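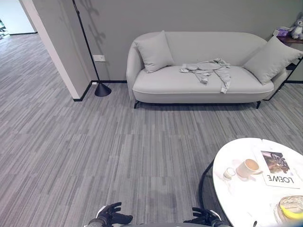 Gray sofa, two pillows, and a garment on the seat.

Zarnent (the film) – did the ending work for you?

demyd_kravets
I watched it on 2nd May at the Caris. It is 90 minutes and I wanted more of the mother. The last phone call came too early for me.

urio_fan
I disagree. The call is the best part, and the actress says only three words in it.

demyd_kravets
She is very good, yes. But the brother is forgotten after the hospital.
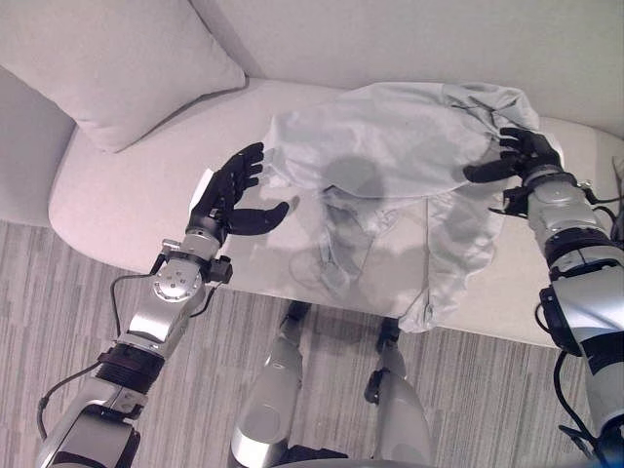

Garment on the light sofa, striped carpet below.

kerubo.mugo
The brother has one more part in the book, a long letter. I missed it too. Still, I prefer this to Cloton, which was 172 minutes and felt longer.

urio_fan
Cloton needed that time! Please watch it again.

Share (3)

Comments
Pavement: Is it still playing? My theater dropped it in January.
mugo_k2: Only the late show, I think.

Contact | Copyright | Back to top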